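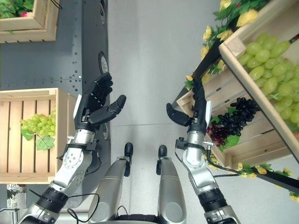 Staff Training > Produce > Talks

Speaker notes: Keeping grapes saleable on the open display
Prepared by Latrice Villanueva, Produce Standards, Brestwood
August, morning session, 9:30

Opening

Good morning, and thank you for coming. The session runs 40 minutes, and questions are welcome at any point. Francine Leclerc will take the second half, on ordering.

Please ask everyone to turn to the first page of the handout before going on.

Why grapes

Grapes are among the most handled items in the department. Customers lift a bunch, turn it over, and set it down again. Over the last review period our stores logged 3,727 markdowns in fresh fruit, and 427 of those were grapes. Most were marked down for loose berries and split skins. Very few had reached the end of their shelf life.

(Pause. The Prondcombe team will want to raise deliveries. Refer them to Francine's section.)

Crates and shelving

Slatted wooden crates remain approved for the aisle units. Check each crate for splinters before it is filled. Green grapes are to be laid in a single layer with the stems down. A leaf may be used as dressing if it is fresh and sits beneath the fruit.

Perforated metal shelving must be wiped down before opening, including the holes. Aisle floors are to be kept clear at all times. One dropped grape is a slip hazard and should be picked up by whoever sees it first.

Dark grapes on the table

Dark varieties show handling sooner than green ones. The pale bloom on the skin rubs away at the first touch, and it does not come back. Staff should take the bunch by the main stem and lower it until the fruit rests on the surface. Do not press the cluster to make it sit flat. On a white surface, stray berries and juice marks are easy to see, and tables should be checked every hour.

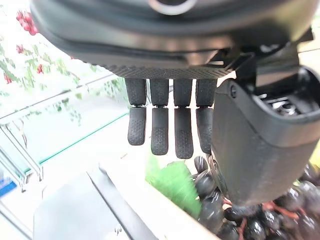

Checks and records

Department leads complete the display sheet at opening and again at midday. A score below 70 requires a second check the same day. Completed sheets go to Chie Chiba, who will return comments by store.

(If asked: the sheet for the Csizmadia store is being revised. Gergely Hegyi has the draft.)

Hand over to Francine Leclerc for ordering and deliveries.

Contact Produce Standards | © Brestwood Staff Training | Back to top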